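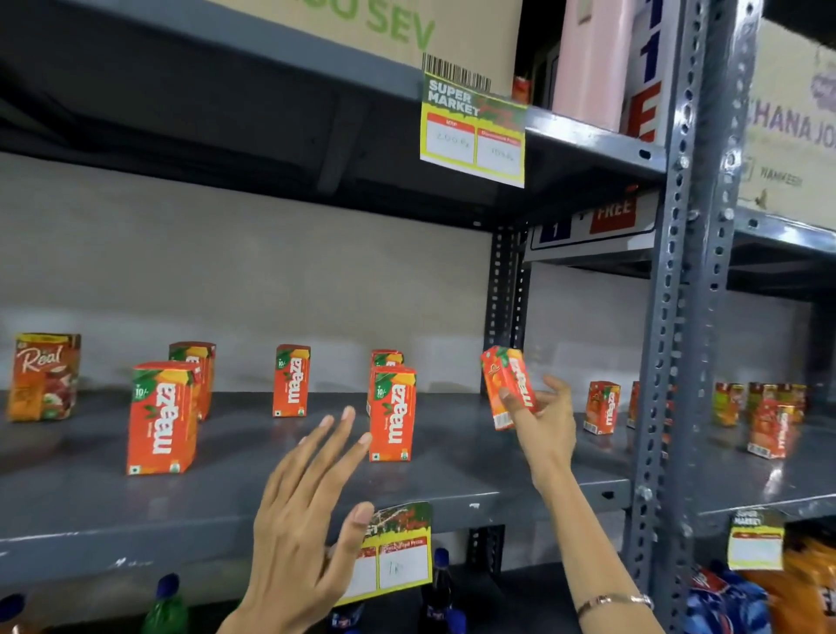

## Chapitre 4. Le prix rond

Quand j'ai commencé à enseigner l'économie de la consommation, à Drekport, je demandais aux étudiants de vider leurs poches sur la table et de me dire ce qu'ils pouvaient acheter avec une seule pièce, sans attendre de monnaie. La liste était toujours plus courte qu'ils ne l'imaginaient, et elle provoquait des discussions interminables (il y avait chaque année quelqu'un pour défendre le chewing-gum à l'unité !). C'est pourtant de là que je voudrais repartir avec vous, de cette pièce posée sur la table, avant d'aborder les courbes et les élasticités des sections suivantes.

Au chapitre précédent, nous avons traité le prix comme une grandeur continue, qui monte ou descend par petits pas selon les coûts et la demande. Dans la vie courante, il n'en va pas toujours ainsi. Pour les achats modestes, ceux que l'on fait en passant, le prix se fixe volontiers sur un montant rond, facile à retenir et à payer, et il peut y rester fort longtemps. On parle alors de *point de prix*.

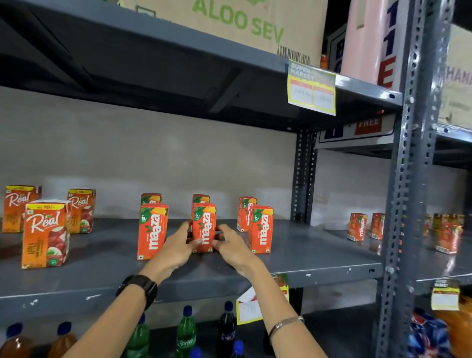
Le fabricant qui s'est installé sur un tel point se trouve dans une situation un peu inconfortable. Si le sucre, le carton ou le transport renchérissent, il hésite à demander davantage, car le client habitué à tendre sa pièce risque de la garder. Il lui reste à jouer sur le reste : la contenance, la recette, l'emballage, la marge laissée au détaillant. Leokadia Kozłowski, dont nous lirons un extrait à la section 4.3, appelle cela « déplacer le prix sans le toucher », et je n'ai pas trouvé de meilleure formule.

Prenons le cas de la maison Lilline, qui vend ses biscuits en sachets individuels. Au mois de juillet, elle décide de conserver son prix et de retirer un biscuit sur quatre. Le prix du sachet n'a pas bougé, mais celui du biscuit a augmenté d'un tiers ; je vous laisse refaire le calcul, il surprend toujours un peu. Les clients s'en aperçoivent-ils ? Noura Zein a interrogé 752 ménages de Klinhom sur leurs achats courants, et nous verrons que leurs réponses varient beaucoup selon que le produit est consommé seul ou partagé en famille.

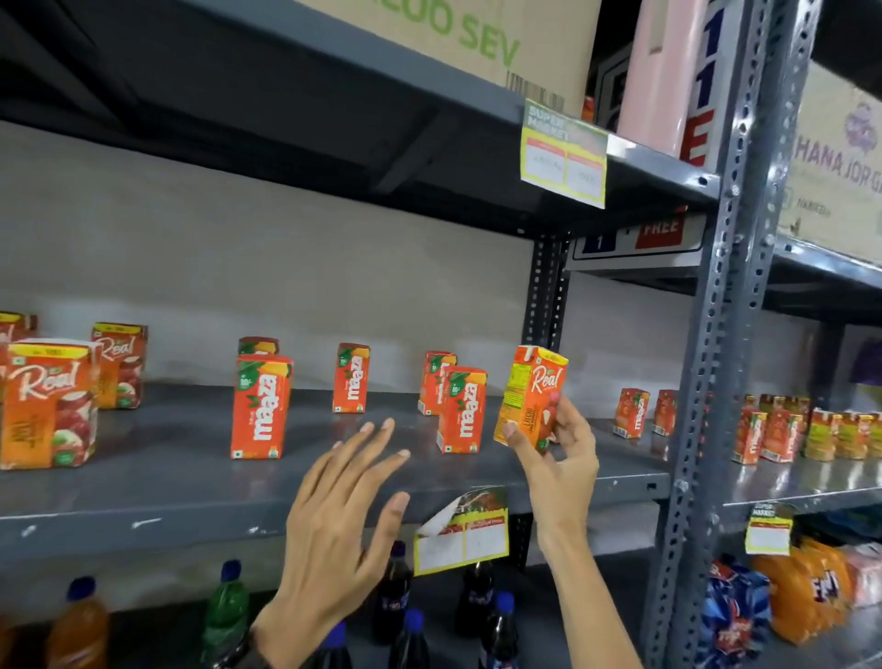 *Fig. 4.1. Petit format de jus de fruits Real, au litchi, pris en rayon.*

Avant de poursuivre, gardez à l'esprit la distinction entre *prix affiché* et *prix unitaire*, que nous emploierons jusqu'à la fin du chapitre. Le premier se lit sur l'emballage ou sur l'étiquette ; le second rapporte la dépense à une quantité, litre, kilogramme ou pièce.

### 4.1 Le format et la bourse

Commençons par l'acheteur.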